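Valora Bead Inventory

A plain-text record of the seed beads held by the Valach craft room, kept so that members can check colors before they start a pattern. The list has 2,000 rows, one row per bead color and size.

What is in the files

beads.csv holds the main list. Each row has a stock code, maker's color name, size, finish, hole size, weight in grams and shelf number.
swaps.csv lists colors that can stand in for one another when something runs out. It is short and a matter of opinion.
notes.txt has anything that did not fit a column, mostly dye lots that came in a shade off.

Sizes run from 6 to 15. The bigger number is the smaller bead, which catches new members out. If the size field is blank, the beads came in a mixed bag and have not been sorted.

Weights are net. We weigh on a kitchen scale that reads to the whole gram, so anything under 5 grams should be read as "a little left." 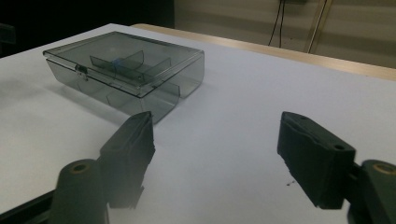 Color names are the biggest source of errors in the list. Makers change them, and two makers may use the same name for different beads, so please search by stock code if you have it. Judge color on white paper in daylight, with the beads poured out. A smoky gray see-through box with the lid shut will make a pale pink look like beige, and at least 22 rows in the first version were wrong for that reason. Those rows now have "rechecked" in the finish column, after a semicolon. The column was the wrong place for it and we will move it when someone has time.

Finish uses the following words only: opaque, transparent, matte, lined, metallic, luster. Please don't add "shiny."

Known problems

The Woldegiorgis donation has been entered by weight but has no maker's names.
Shelf numbers were redone in February. Rows older than that may point to the wrong shelf.
There are 3 duplicate stock codes. Both copies are kept until the beads have been compared side by side.
Metallic beads fade with wear and the list does not track this.

Making changes

Edit the CSV in any spreadsheet program and save it as CSV again. Keep the column order. Stock codes that start with a zero lose it in some programs, so set that column to text first.

Paper copies are at Skenirbridge, in the folder by the thread rack. They are reprinted when the list changes a lot.

Use

Free to copy and adapt for your own bead room.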